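Dear Corentin,

I promised you a proper letter about how the August money has been spent, and I'm sorry it has taken me until now to sit down and write it. The short version is that the home-help scheme at Moulin is going well, we are a little behind on the kitchens, and everybody is very grateful to Weltberg for sticking with us over the summer.

## Where we have got to

You'll remember that the plan was to offer 33 households a regular tidy and clean, with the kitchen always done first. Of those, 30 are now on the rota and being visited. The other three have said yes but would like to wait until they are back from staying with family, and I've told them there is no hurry at all. Each visit was meant to last an hour, and in the early weeks we ran over nearly every time (people do like to put the kettle on, and I wouldn't want to discourage it!).

Aurélien Coste has been looking after the kitchens and has worked out an order that suits most homes. Worktops and cupboard fronts come first, then the bin, and the floor is left until last so that whatever has been knocked down gets picked up in one go. It sounds terribly obvious written down like this, but we spent a good fortnight doing floors first and then doing them all over again. 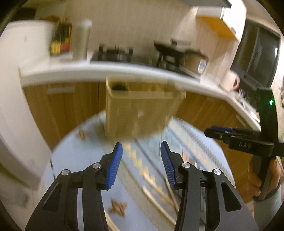 Rugs have turned out to be the biggest job of the lot. We had budgeted for hard floors, and then found that a good many of our households keep a rug in the kitchen, often a patterned one they are very fond of. Crumbs and bits get down into the weave and a broom only pushes them about. We now lift the larger clumps by hand straight into a tub stood close by, and go over the rest afterwards with a stiff brush, always along the pattern and never across it. It is slower, but the rugs are much better for it and so are our tempers.

## Money

We have spent 80 per cent of the cleaning supplies budget, mostly on cloths, brushes and open-topped tubs from Brurik. I had hoped to be lower than that by now, but the tubs were a one-off and shouldn't need replacing before next year. Travel is well under, thanks to Ellness letting us share their van on the longer round.

## What comes next

There are 7 kitchens still waiting for their first deep clean, the sort where the cupboards are emptied and everything is wiped and put back. Aurélien would like to do these in pairs, two people to a kitchen, and I think he is right. It would mean moving a little from travel into wages, and I'd be glad to have your agreement before we go ahead.

Do come and see us if you are passing. Mornings are best, any time after ten.

With warm wishes from all of us at Moulin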